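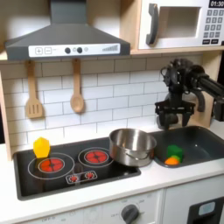
Benedita Paiva
July 15, 2019

ok so the play kitchen is finally together and I have thoughts (a thread, sorry to everyone who follows me for gardening)

It took me two evenings. The instructions are 47 steps and I put the shelf on upside down at step nine, so really it was more like 60 for me

My favorite part is the microwave!! It says 01:30 on the display, forever. My daughter puts everything in for "one-three-oh" now, including her socks

The range hood has a fan bar and plus and minus buttons and little knobs. MY hood has one switch and it sticks. I'm jealous of a toy

Hung the wooden spoon and the slotted spatula under the shelf and she has a rule that grown-ups have to ask first. I asked. I was told no

Today's menu: soup. It's a yellow block. Yesterday's soup was also the yellow block, but yesterday it was "spicy"

Somebody asked about the pot, it's a stainless one and yes it is LOUD. If you live over other people maybe put a rug down, we did that in June with the drum and it helped a lot

Things I'd still like: a dish towel hook by the sink, and some kind of bin for the play food so I quit stepping on it in the dark

Anyway I have been called to dinner. It's soup again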